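Zwischenbericht an die Förderstelle

Projekt: Pflege und Wiedereröffnung des Trainingsraums Nundel
Berichtszeitraum: März bis Juni

1. Stand in Kürze

Der Trainingsraum ist wieder offen, und er wird genutzt! Das hatten wir im Antrag erst für den Herbst in Aussicht gestellt. Ausgegeben sind bisher 3.684 Euro, damit liegen wir im Rahmen der Bewilligung. Offen sind noch die neue Beschilderung und ein Teil der Polsterarbeiten, dazu weiter unten mehr.

2. Reinigung der Ausdauergeräte

Den größten Teil der Arbeitszeit hat im Berichtszeitraum die Grundreinigung verschlungen. Wir hatten sie unterschätzt. Ein Laufband sieht aus zwei Metern Entfernung schnell sauber aus, aber sobald man mit dem Tuch an den Holmen entlanggeht, merkt man, wie viel sich an den Griffzonen und in den Übergängen zur Konsole festsetzt. Wir haben deshalb den Ablauf umgestellt: erst die Holme von oben nach unten, innen und außen, dann Konsole und Bildschirmrahmen, dann die seitlichen Trittflächen und zuletzt die Motorabdeckung. Die freie Hand stützt dabei den Holm von der Gegenseite. Das klingt banal, spart aber Zeit und vor allem Nacharbeit. 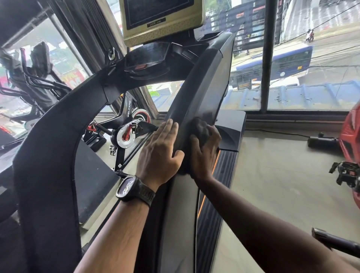

Bei den Fahrrädern gehen wir ähnlich vor, dort kommen Sattelstütze und Pedale hinzu. Die Schwungscheiben wischen wir nur mit einem nebelfeuchten Tuch ab und nehmen kein Mittel, weil sich sonst Schlieren bilden. Als Reiniger hat sich Clovex bewährt, stark verdünnt und immer auf das Tuch gegeben, nie direkt auf das Gerät. Der im Antrag genannte Reiniger Cadness roch vielen Mitgliedern zu streng. Die 2 angebrochenen Kanister verbrauchen wir für die Böden im Flur, nachbestellt wird er nicht.

Mit im Paket waren 200 Mikrofaser- und Frotteetücher. Wir teilen sie nach Bereichen auf, waschen sie getrennt und ohne Weichspüler. Ein Teil liegt für die Mitglieder bereit, und die Tücher werden tatsächlich genommen – das freut uns besonders, denn vor der Schließung war genau das der ewige Streitpunkt.

3. Kraftbereich

Auch an der langen Seite mit der Multipresse und den Steckgewichtgeräten sind wir gut vorangekommen. Die Führungsstangen wurden abgerieben und von altem Fett befreit, die Lochreihen in den Säulen einzeln nachgegangen (eine Geduldsarbeit, für die wir am Ende Pfeifenreiniger genommen haben). Die Bodenmatten mit ihren Rillen werden jetzt in Rillenrichtung gesaugt und danach feucht gewischt. Quer dazu bleibt der Staub liegen, das haben wir in der ersten Woche gelernt.

Beim Wischen im Kraftbereich falten wir das Tuch zu einem festen Rechteck. So liegt es glatt in der Hand, und man hat mehrere saubere Seiten, bevor es in die Wäsche muss. Mit dieser kleinen Änderung kommen wir mit merklich weniger Tüchern durch eine Schicht.
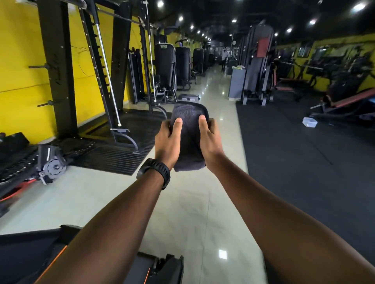

Gefaltetes Frotteetuch im Kraftbereich, links die Multipresse vor der gelben Wand.

Die gelbe Wand ist übrigens der heimliche Star der Wiedereröffnung. Im Antrag stand noch ein neutrales Grau, wir haben uns mit Ihrer Zustimmung umentschieden und bekommen seither ständig nette Bemerkungen dazu. Der Raum wirkt freundlicher, auch morgens um sieben.

4. Wartung und kleinere Reparaturen

Die Firma Nutsugah hat im Mai 13 Geräte durchgesehen. Größere Mängel wurden nicht gefunden. Ausgetauscht wurden zwei Seilzüge, eine Pedalschlaufe und mehrere Gummifüße. An einem Laufband wurde das Band nachgespannt und neu ausgerichtet, es läuft jetzt deutlich ruhiger. Die Prüfprotokolle liegen bei uns im Ordner und können jederzeit eingesehen werden.

Verzögert haben sich die Polster. Der bestellte Bezugsstoff kam in der falschen Stärke und ging zurück. Mit der Ersatzlieferung rechnen wir im Juli. Bis dahin bleiben die betroffenen Sitze in Gebrauch, die Risse sind sauber abgeklebt.

5. Nutzung und Rückmeldungen

Der Vormittag läuft erfreulich gut, vor allem bei den älteren Mitgliedern, die gern zuerst aufs Rad gehen und sich dann an die Kraftgeräte wagen. Abends wird es an den Laufbändern eng. Gewünscht werden vor allem eine Uhr, die man von überall im Raum sieht, und mehr Haken für Handtücher. Beides lässt sich aus dem laufenden Budget bezahlen, wir möchten es noch vor den Sommerferien erledigen.

6. Nächste Schritte

Juli: Polster beziehen, Haken und Uhr anbringen
August: Beschilderung der Geräte, Aushang mit Reinigungsplan
September: zweite Durchsicht durch Nutsugah, danach Abschlussbericht

Eine Umwidmung von Mitteln beantragen wir derzeit nicht. Sollte die Beschilderung teurer werden als angeboten, melden wir uns rechtzeitig. Wenn Sie den Raum einmal im Betrieb sehen möchten, kommen Sie gern vorbei, am besten vormittags – wir zeigen Ihnen alles mit großer Freude!

Trainingsraum Nundel, Projektleitung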